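Fold a Hand Towel in Thirds

I love this fold! It's quick, it stacks neatly, and it works on any flat surface - a table, a shelf, the top of a cabinet.

1. Shake the towel out hard and lay it flat.
2. Smooth it from the middle outward with your palms.
3. Bring one long side in by a third, then the other over it.
4. Fold the strip end to end and press.

Mine are 40 cm wide, and narrower ones fold just as well. If the edges wander, pinch the middle, lift and start over - it only takes a moment!

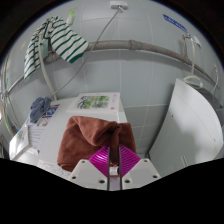
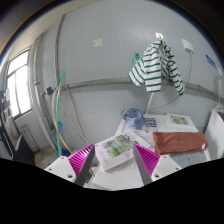
Brown towel, bunched up (first photo) and folded (second photo)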